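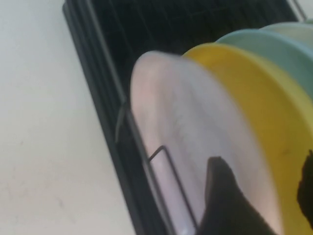
February 14, 2020

Dishwater hardness, Grorkville site, continued from December.

Softener cartridge (Zolton) swapped at the start of the shift. Inlet 186 ppm as CaCO3, unchanged from the last entry. Drew five samples at the kitchen tap after flushing the line. First one discarded – bubble in the buret, endpoint overshot.

Remaining four agree well enough to average. Titrated with EDTA from the Gatchalian bottle, pH 10 buffer, fresh indicator. Color change slow in sample 3, repeated warm, same result.

Conductivity at the tap 474 µS/cm. Meter not recalibrated, so treat as provisional.

Film on rinsed glazed ware still wipes off with dilute vinegar – carbonate, most likely. Silicate not ruled out.

To do: order buffer, ask Famelness for the resin data sheet, rerun inlet.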